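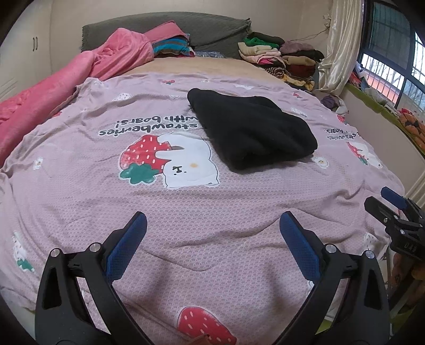 By Noémi Sipos | 2022-10-15 | Bedding

Search Wurnstead Home... Go

How to wash and fold a printed comforter

A pink comforter with strawberries and bears on it gets a lot of use in a kid's room, and the print fades if you wash it hot. I wash ours every month and twice in July.

Check the care label first. If it says dry clean only, stop there.

1. Spread the comforter flat on the bed and look for stains and loose stitching. Check inside the folds. Sew up any gap before washing.

2. Dab stains with cool water and a drop of liquid detergent. Leave for 30 minutes. Don't scrub over lettering or large motifs.

3. Turn it print side in if it has a removable cover. Otherwise fold it loosely and load it evenly around the drum. Our twin size needs the big machine at the laundromat.

4. Wash cold on gentle with half the usual detergent. Run a second rinse.

5. Tumble dry on low with two clean tennis balls. Stop every 30 minutes, pull it out, shake it and turn it over. Feel the corners, where the filling holds water longest.

6. Lay it on the bed again and smooth the wrinkles from the middle outward with your palms.

7. To store it, fold in thirds lengthwise, then in half twice. Use a cotton bag. Vacuum bags flatten the filling and it takes days to come back.

If it still smells damp the next day, dry it again on low before you put it away.

Get the Wurnstead newsletter. Enter your email. We use cookies to improve this site. Accept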